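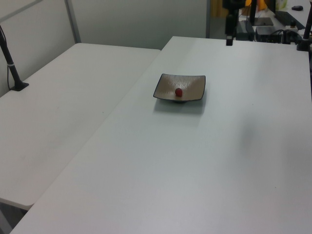 Wanted: patient people to teach (and heckle) our chore robots

I run the household tasks bench at Fliltum, and I need eight people who don't mind picking up the same little red thing over and over again. If that sounds like you, please keep reading!

The question we're trying to answer is a pretty plain one. Can a machine do the small jobs you do around the house or behind a shop counter without thinking? Put one small round thing in a dish. Take it out again. Wipe the counter, stack the bowls, restock the napkins. We've been at it for a while now and my own answer, if you catch me at lunch, is "sometimes, on a good day, if the dish is where it was yesterday." I'd like a better answer than that, and I can't get it without more hands.

You'd think a single red object on a plain dish would be the easy one. It's small and it's round, so it would love to roll, and the dish has just enough of a lip to get in the way. Our policy (that's what we call the trained software, you'll pick up the slang) learned to go in straight from the top and did great with it. Then we swapped in a deeper bowl and it went in straight from the top again and hit the rim. A four-year-old would tip the bowl. I think about that a lot.

What you'd be doing

Most of the day you'd be at a table guiding a pair of arms by hand through a short task, then resetting the table, then doing it again. One run takes a minute or less. We change things as we go – a different dish, a different spot on the table, brighter lights, a bit of clutter – and you'd mark each run as good, bad or weird. I love the weird pile. Please write long notes on the weird pile.

The rest of the time you'd sit with Suvarna, which is our name for the trained system, and let it try the same chores on its own. You keep a hand near the stop button, you score it, and you tell us where it went wrong. Last round it had 149 scored tries at moving small food items into and out of dishes and finished 38 of them with no help. I'm putting that number in a job ad on purpose. If you want to come work with robots that already clean kitchens, we're not there yet, and I don't want you to be let down on your first morning.

Who I'm hoping to hear from

You don't need a degree and you don't need to code. Some of the best people I've had on this bench came from places where they did chores for pay: hotel housekeeping, a salad bar, a grocery stockroom, a day care. They notice things engineers walk right past, like the fact that you turn a mug by its handle before you lift it, or that you never put a cloth down where you just wiped.

You do need steady hands, okay eyesight (glasses are fine, I wear them) and the ability to stay calm when an arm drops something for the ninth time in a row. You should be comfortable sitting for most of a shift with short breaks, and able to tell colors apart, as a lot of our task cards go by color. Being a bit fussy is a plus. So is being willing to tell me my task is dumb. I've dropped two tasks this year after an operator said that to me, and they were right both times.

The practical stuff

We're on the second floor of the Benow building in Clostdale, with an elevator and free parking out back. Shifts are four hours, morning or afternoon, and I'd ask for at least three a week. It's paid hourly, training included, and you'll get the rate in writing before you come in, so you can decide if it's worth the drive. The contract runs for four months. A few people may be kept on after that, but I can't promise it and I won't hint at it in the interview either.

You have to be 18 or older. The cameras over the tables record hands and arms while you work, and we'll go over a consent form together before you start. Read it properly and ask me anything.

How to apply

Skip the cover letter. Send a few lines with your name, which shifts you could do, and one chore you think a machine won't manage for a long time yet, and why. (Mine is fitted sheets.) Use the contact form on the Fliltum jobs page and pick "household bench" from the list so it lands with me.

Applications close Sat 25 September. I'll write back to everyone, including the people I can't take. If you get an invite, plan on an hour with us: you'll have a go at guiding the arms, you'll probably drop things, and then we'll talk about how it felt. Wear sleeves you can push up.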